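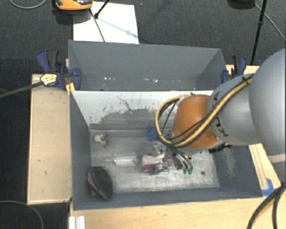
A robot arm with its gripper over an open grey bin.

Gifty Aidoo has run the distribution side of Mivari for nine years. The firm supplies wound dressings, catheters and feeding sets to care homes and small clinics, mostly in the north of the country, from a depot on the Horrocks estate. Before that she was a pharmacy technician, and she still talks about stock the way a technician does, by batch and expiry date.

"People think distribution is lorries," she says. "Most of my day is paperwork. If a dressing comes in with a batch number that doesn't match the delivery note, it goes on a separate shelf and it stays there until the maker has answered us in writing."

Mivari does not make anything itself. It buys from 18 manufacturers, of which the largest is Gristis, and sells under the makers' own names. Aidoo says an own-label range has been discussed more than once and put off each time.

"We'd need a technical file for every item, and someone to look after complaints properly. Modupe Akande does our quality work and she is already full up. I'm not against it, but I wouldn't start it with the staff we have now."

The subject she comes back to most is short-dated stock. A case of sterile dressings with six months left on it is perfectly usable, but many buyers will not accept it. Mivari used to write off what it could not place. Since February it has offered these cases at a lower price to clinics that get through them quickly, with the expiry date printed on the first line of the quote.

"Yakubu Fashola set that up. He rang the clinics himself and asked what they would use in a month. Some said no, which is fine. The ones who said yes order regularly now, and they know what they're getting."

Has it saved money? "Some. We wrote off nearly 4 per cent of stock by value the year before. I'll tell you the new figure when the year is finished and not before."

Feeding sets are harder. The connectors have to fit the pump the patient already has, and care homes do not always know which pump that is. Aidoo's team asks for the model number before taking a first order – it slows things down, and she has had complaints about it.

"One manager told me I was the only supplier who asked. I said that was up to the others. A box of sets that don't fit is no use to anyone at tea time."

She is less comfortable talking about prices. Freight costs have eased, she says, but packaging has gone the other way, and contracts with the homes are fixed for a year. When they come up for renewal some lines will rise. She would not say which.

The next job is a second, smaller store at Breltotside, for customers who at present wait an extra day. The lease is signed and the shelving is on order. The temperature records have to be approved before any stock goes in, and Akande will be doing those checks herself.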